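Garilero Round Side Table — gray top

Made by Torum. Sold and shipped by Uneo.

In stock, ships from the Strazds warehouse. Order before 2 in the afternoon and it goes out the same day, later than that it goes next morning.

A small table for next to a chair. Coffee, a lamp, the mail, a plate if you eat in front of the TV. Fits where a square one won't, no corners to catch your hip on. We get asked a lot if it works as a kids table. Sort of. Fine for snacks and coloring, but it's adult side table height so little ones will have to stand.

What changed from the old version: thicker top, new feet, and the color. The old gray was too blue, we heard you. New one is plainer and goes with more stuff. If you are matching a table you bought from us before August, email first and we'll send a swatch — the two grays do not match side by side.

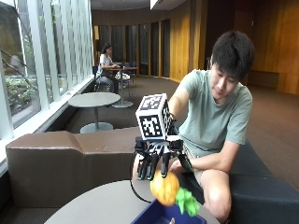
Putting it together: 90 seconds if you've done one before, longer if you haven't. Legs screw in by hand. No tools in the box because you don't need any. Do all the legs loose first, then tighten. If one goes in crooked back it out and start over, don't force it. Stripped threads are not covered.

Cleaning. Damp cloth, bit of dish soap, dry it after. No bleach, no scrub pads. Use a coaster for anything hot, the finish will mark. Permanent marker mostly comes off with rubbing alcohol but test underneath first.

Wobble? Check the floor, then the feet. Every foot turns to adjust. Small turns. Spare feet are part no. 261, sold in pairs, and they fit the old version to.

Not for outdoors. A covered porch is still outdoors. The top will swell if it gets rained on and we can't do anything about it after that.

Shipping and returns
Flat box, one person can carry it. Returns inside the normal window, in the orignal box please — we can't take back loose tops, they get chipped on the way. Damaged on arrival, send us a photo of the box and the damage and we'll send the part, no need to ship the whole thing back.

Cafes, waiting rooms, schools: we do case pricing. Biggest order we can fill in one go is 500, anything over that gets split into separate shipments. Ask for a quote through the contact form and put the delivery zip in the first line.

Also in this line: Garilero stool, Garilero tall table (back soon)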